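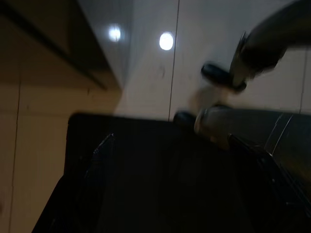

Dark box-shaped thing, flat top, against the pale wall panels.

Clorkix – README for the kitchen clear-out set

Clorkix is a folder of pictures and notes from one kitchen in the middle of being sorted. It has 290 pictures and 9 text files, one of which is this one and one of which is a shopping list I have decided to keep.

What's covered: the fridge, the counter, the floor by the base cabinets, and the places between things where small items go to retire.
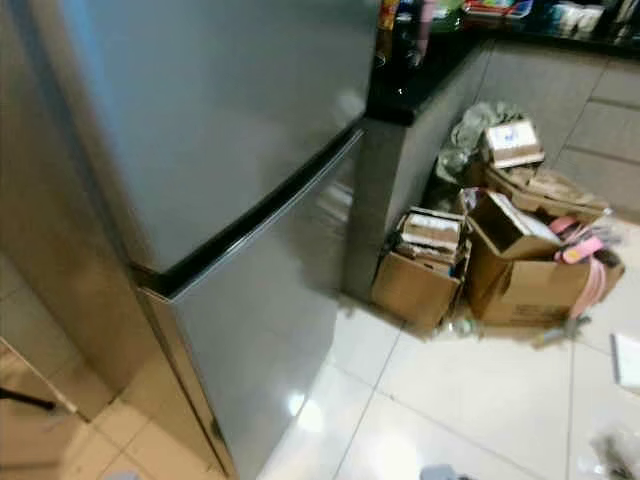 Pimton, July

The floor by the counter is the main event. Cardboard boxes, general clutter, and an open box standing upright with a stack of flat papers or books in it. The label file calls that one "paper, mixed" because Édgar Bedoya and I could not agree on anything more exact. The black countertop is tagged "in use", a generous term for an orange, red and yellow package sharing space with two white cups.

Labels
keep – stays in the kitchen
move – belongs in some other room
out – recycling, mostly cardboard
ask – Édgar has feelings about it

The first 100 pictures were labeled by me, the next 100 by Édgar, and the rest by whichever of us had coffee. "Ask" gets noticeably more popular after picture 100. Draw your own conclusions.

Known problems
Dark things against dark things are hard to label. If you can't tell, use "unclear" in the notes column and move on – we did. 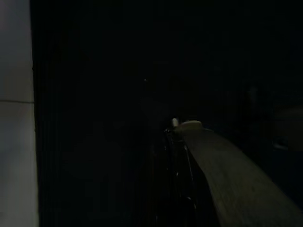 Pale gray panel with a seam, and a great deal of black. Notes column: unclear.

File names follow the old Abugri pattern, room first and then item. Please don't rename them. Jaxon Ouellet did once, and the Ustance copy still has two fridges.

Corrections go in fixes.txt, newest at the top.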